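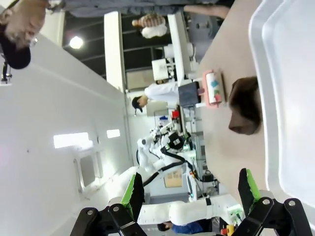
Section 3: Fitting the finger pads and teaching the first cloth grab

By now you should have the Gostent gripper bolted to the arm, both fingers moving, and the cables tied back so they can't snag on the elbow. If the fingers still buzz when they're standing still, go back to Section 2 and redo the homing. I skipped that once and spent a whole evening blaming the pads!

I built mine at the shared shop in Flaltadbridge, so a few of these steps assume there are other people and other machines in the room with you. At home you can skip the bits about shouting across the room – although my dog would probably have appreciated a warning.

What you need on the table

The gripper on its arm, powered off
Two green finger pads (mine are from Antoniadis, but anything the same size will do)
A hex key for the finger bolts
A soft cloth, something thick you can get hold of
A lint roller
A tray for small parts, with a rim high enough to stop a rolling bolt

Fitting the pads

1. Turn the power off at the wall. The switch on the arm only stops the motors, and I want the whole thing dead while my fingers are in between its fingers.

2. Wipe the inner face of each finger and let it dry. Peel the backing off one pad and lay it on from the tip down, pressing as you go. If it goes on crooked, pull it off right away and try again. After 5 minutes it's a lot more stubborn.

3. Do the other finger. Push the two fingers together by hand and look at them from the side. The pads should meet flat. If they touch only at the tips, loosen the bolts on the finger plates half a turn, squeeze the fingers shut, and tighten everything back up while you hold them there.

Caution: don't put thread glue on these bolts yet. You'll be in there again, trust me. Đạt Tôn glued his on the first day and ended up drilling one out.

4. Power back on. Call out before you do it if anyone is near the arm. Open and close the gripper 3 times from the Flirnar panel and watch the cable loop at the wrist. It should bend without pulling tight.

Setting the grip force

The force setting in Flirnar goes from zero up to a number that will happily crush a paper cup. Start at 200 for cloth. That number doesn't mean anything in real units as far as I can tell, it's just where the slider sits, and your gripper may like something a little different.

5. Bunch the cloth up on the table so there's a fold standing up. Jog the arm down until the fingers are on either side of the fold, and close.

6. Lift slowly. You want a good mouthful of cloth between the pads. If all you've got is one thin pinch at the tips, go lower and try again. 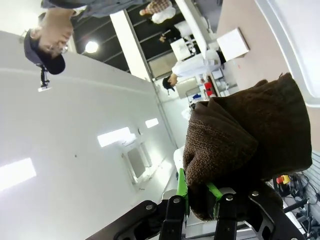 Fig. 3-1. Thick brown cloth held in a bunch between the green pads.

7. Give the cloth a gentle tug with your hand well away from the finger joints. If it slides out, go up on the force by small amounts and repeat. If the fingers start to click or the arm shivers, back off. I'd go for a slightly weak grip over a strong one for now, and you can always add more later.

Note: knit and looped fabrics grab beautifully. Smooth ones (an old pillowcase, say) are a pain, and I'd leave them alone until the knit works every time. Chiến Đoàn swears by rubbing the pads with a damp sponge first. I've tried it and I can't say I noticed much, but it doesn't hurt anything.

From a bunched cloth to a flat one

Picking up a crumpled heap is the easy part. A cloth that's folded flat gives the fingers nothing to go around, so the approach has to change.

8. Fold the cloth into a square and lay it flat, straight ahead of the gripper. Keep the roller and other bits off to the side and the parts tray out of the path of the fingers.

9. Open the gripper wide and bring it down near the table. Stop as soon as you can just slide a sheet of card under the tips, then save that height in Flirnar as your table limit. Don't skip this one! Without a limit the arm will try to push straight through the tabletop, and the pads are the first thing to go.

10. With the limit saved, move in over a folded edge and close at half speed. The pads should drag the fabric together into a ridge and then catch it. Run it 3 times with the cloth in the same spot before you try moving it around.
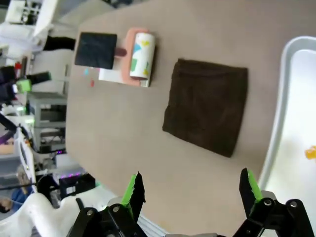
Looking after the pads

Lint is the big one. Knit cloth sheds, the fluff sticks to the green pads, and the grip gets worse so gradually that you end up turning the force higher and higher without thinking about it. I clean mine before every session. Open the gripper all the way, power off, and dab each pad with a fresh sheet on the roller. Dab, don't roll – a hard roll can lift the edge of the pad. Do the table as well while you're there, or the next cloth just picks it all up again.

If a corner of a pad has started to curl, replace the pair. One new pad against one old one never closes evenly, and you'll be back at step 3 fiddling with bolts.

When both grabs work, bunched and flat, save the Flirnar profile under a new name and keep a copy somewhere other than the shop computer. Section 4 starts from that profile.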